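The case for the dipstick

My neighbour Ziad Nimri knows how much heating oil he has at any moment of the day. He can be standing in a supermarket in another county and his phone will tell him. He has a Celness monitor on his tank, a sender unit on the lid and a small receiver plugged in by the bread bin, and last winter he ran out of oil all the same. The battery in the sender had died in June. The receiver, being polite, went on showing the last figure it had been given.

I own a stick. It is a length of dowel with notches cut into it, and it came with the house.

I don't object to gadgets as such. Our boiler has a timer I would defend with my life. What I object to is the slow replacement of a thing you look at with a thing that looks at it for you and then sends you an email. Wimon will sell you a monitor that works out your "burn profile". Bataineh has one that orders the oil on your behalf, at whatever the price happens to be that morning, and thanks you afterwards for your trust.
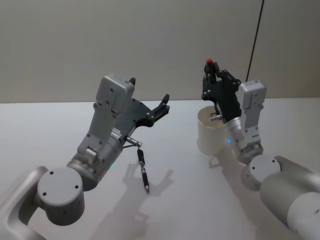
A green light on the wrist of a robot arm.

Little green lights are a large part of the trouble. We have been trained to see one and walk away content. A green light on a tank gauge means the gauge has power. It says nothing of the sludge at the bottom, the water that crept in through a cracked vent cap, or the ivy now holding up one side of the bund. To find those you have to go down the garden in a coat, and once you've got the coat on you may as well take the stick.

Lenni Rissanen, who delivers our oil, is diplomatic on the subject. He told me he has turned up to automatic orders for 900 litres and found room for a good deal less. He has a Sirnum gauge on his own tank and says it's fine. He also dips it every 30 days and writes the result on the shed door in pencil.

Ziad has since changed the battery. His receiver says 41 per cent, and I've offered to lend him the stick.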